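About us

Vollum started in November with 2 tables, a rack on the wall and a heap of other people's laundry. Still mostly that. Bigger room now.

What we do – clothes care for small shops and rental wardrobes. Sorting, checking, folding, packing. You send the box, we send it back in order. Sweatshirts, T-shirts, knitwear, towels, odd bits nobody else wants to fold. 600 pieces on a good day, fewer if its all hoodies. Hoodies are slow. The hood goes in first, then the sleeves, and don't let Genivaldo tell you otherwise.

Who we are – Genivaldo Lacerda looks after the floor and the folding. Josué Caldeira does the bookings, the vans and most of the phone calls. The rest of us move between tables and desks depending on what came in that morning.

Who we work with – 27 shops at the moment, plus Olwood (uniforms) and Vasconcelos (hotel linen, towels mainly). Dadanix came on board Apr 29, 2019 with workwear. Hello to them.

Good to know:
Empty the pockets please. Pens are the worst.
Label each bag with the shop name, not just a number.
Small loads fine. No minimum.
We don't do leather, or anything with feathers.

Visits welcome, ring the bell twice and wait, the stairs take us a minute. Prices are on the seperate page. Anything else, ask Josué.
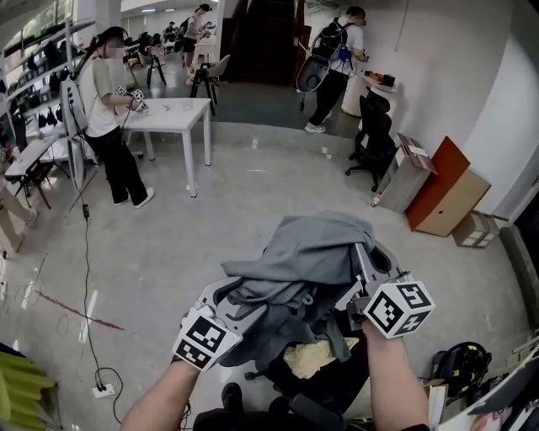

Grey top, by the look of it, in the gripper, pale yellow cloth waiting on the chair – the main room at Vollum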